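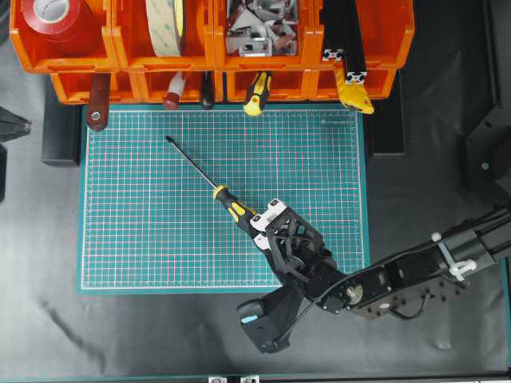 Bench 2, mat and rear bins, with a long screwdriver on the mat.

Nellwood Bench Inventory
README for the tools, tape and bin records
Last revised May 13, 2019

Summary

The Nellwood bench inventory is a set of flat tables covering hand tools, tapes, fasteners and small consumables kept at the assembly benches in the Nellwood workshop. It holds 3,463 rows across four files. It is used for restocking, for relabeling bins after a bench is moved, and for checking that a tool listed at one bench has not also been entered at another.

Stock in the Clerngate store room is not included. Clerngate keeps its own list with different item codes, and the two should not be joined on the code column.

Files

items.csv – one row per item type. 812 rows.
bins.csv – one row per bin position. 163 rows.
placements.csv – one row per item placed in a bin or on a mat, with the date it was entered.
bench_notes.txt – free text, one paragraph per bench. Not parsed by anything.

All tables are UTF-8, comma separated, with a header row. Empty cells mean "not recorded". A zero in a quantity column means the position was checked and found empty.

Bench layout

A bench record has two areas: the mat and the bins behind it. The mat on bench 2 is a green self-healing cutting mat with a fine white grid, heavier pinkish-red lines at regular intervals and a plain teal margin. The surface under it is black. Mat positions are read from the grid, counting heavy lines from the lower left corner inside the margin. The margin itself has no position code. Items that lie across several squares are entered at the square under the handle or the heaviest part.

The bins are orange plastic in two tiers, open-fronted in the upper tier and shallower in the lower. Upper bins are coded U and lower bins L, numbered from the left as seen by a person sitting at the bench. A full code is bench, tier, number: 2-U-1, 2-U-2 and so on. Rolls of tape belong in the upper tier. On bench 2, red tape is at 2-U-1 and the wide beige double-sided tape is at 2-U-2.

Columns in placements.csv

item_code – key into items.csv.
bin_code – key into bins.csv, or MAT.
mat_square – filled only where bin_code is MAT.
qty – whole units. A started roll counts as one.
state – full, started, last, or blank.
entered – date of entry.
initials – dropped from the released copy.

Tape entries

Tape is recorded by color, width class (narrow or wide) and type. Remaining length is not measured. "Started" means the outer wrap or seal is gone. "Last" means no spare of the same item code was found at any Nellwood bench. Double-sided tape is entered with its liner on. If the liner has come away and the edge has picked up dust, the roll is thrown out and the row closed.

Screwdriver entries

Screwdrivers are entered by tip type, tip size and shaft class. The class is "long" where the shaft is longer than the handle, "stub" where it is shorter than the tip-side collar to mid-handle distance, and "standard" for the rest. Handle color goes in the remarks column and is not used for matching, as several makers use yellow and black. Tip type is checked by hand, never from a photograph.

Known problems

Roughly 60 rows have a bin code from before the February renumbering. These carry OLD in the remarks column and should be skipped in any count by position.

Two item codes exist for masking tape in the narrow class. Both are in use. Merge them before computing reorder levels.

The lower bins on bench 4 were entered right to left. The codes were corrected in bins.csv, but the bench note still gives the earlier order.

Label stock supplied by Lornico was entered per sheet until the renumbering and per pack afterward. The unit column gives the correct reading for each row.

Loading

The tables open in any spreadsheet program. Set item_code to text on import or leading zeros will be lost. The Atinga label template reads bins.csv directly and expects the columns in the order given in its header row.

Corrections

Send a changed row in full, with the old row above it. Do not reuse a closed item code.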